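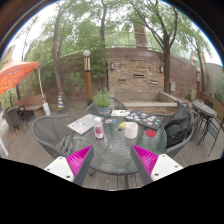
Deck tables come back out at Skonerness

2020-03-09

I had my first proper morning on the deck this year and I'm still smiling about it! The round glass table is back on the planks, the woven chair is back where it belongs, and as far as I'm concerned that means the season at Skonerness has started (coat on, obviously, it's only March).

If you haven't been down since last year, the deck is the bit behind the Plitora workshop where people bring their laptops when they can't face another hour indoors. Itziar Moya, who looks after the bookings, tells me there were 800 visits last season and that she'd like a few more this time round. There are four tables altogether, and from now until May you can just turn up and sit down. After that you'll need to book, same as before.

The glass table is my favourite and always has been. It's big enough for two laptops with a mug in the middle, and there's still room for a plant – a leafy green one at the moment, in a blue-green pot that I would quite happily take home with me. Sticker collectors will feel at home too. The dark laptop on there has so many on its lid that I spent a good while reading them when I should have been answering emails.

The money raised by the winter raffle came to £2,415, and it's going on the far end of the deck, where the planks have got a bit springy. Boonmee Yimyam is doing the work and reckons on seven days, weather permitting. You can still use the rest of the deck while he's at it, but expect some sawing before lunch.

Two small requests from Itziar: please use the coasters, and bring your mugs back to the kitchen when you go. She was washing up until gone six most Fridays last year and would like to get home.

The deck opens at nine and the kettle is just inside the door. Bring your own milk for now, as the fridge is still being mended.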